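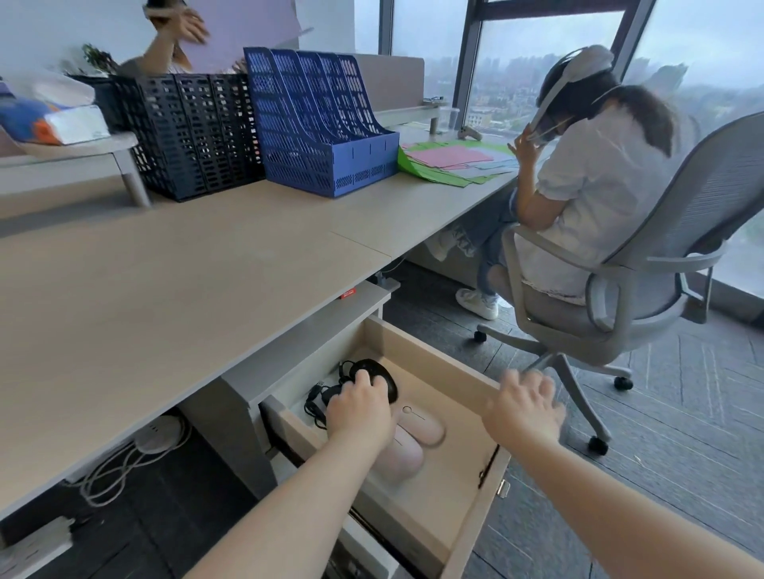
Week 3 of my thing where I work through one drawer, shelf or box every Saturday morning, and I'm still so into it!

Rule one, stolen from Hanna Marciniak's old newsletter: take every single item out before you decide about any of it. I used to sort in place and just shuffle stuff from left to right.

Cables get a strip of masking tape with the name of the device on it. If I can't name the device, it goes in a bag marked December. Still in the bag by then? Off to recycling.

Best find so far — the manual for my grandmother's Fairclough sewing machine, with her notes in the margins. "Tension 2 for curtains." I read the entire thing standing up in the hallway!

Also 21 takeout menus. Ollis closed years ago and I kept three of theirs. The dumplings were that good.

Dean Rudd asked what I do with old batteries. Our library has a drop-off bin by the front door, and plenty of hardware stores take them too. Tape the ends of the lithium ones first!

Next Saturday is the spice shelf. I already know there are two open jars of cumin, and I can't wait to get in there.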